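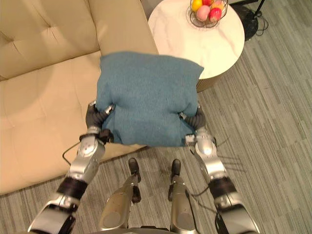 A teal-blue cushion and a cream leather sofa. Words: Hamish Katene

I will defend the scatter cushion to anyone! A pale leather sofa is a lovely thing, all buttons and creases, but on its own it can look like a waiting room. Add one fuzzy blue square and somebody lives there.

My sister in Sayce owns 2 and says that's plenty. I say buy another, in a colour you'd never dare paint a wall, and squash it, lean on it, fall asleep on it at four in the afternoon. And please stop karate-chopping the tops (hotels have a lot to answer for). A good plump between the hands does the job, and then let it slump however it likes.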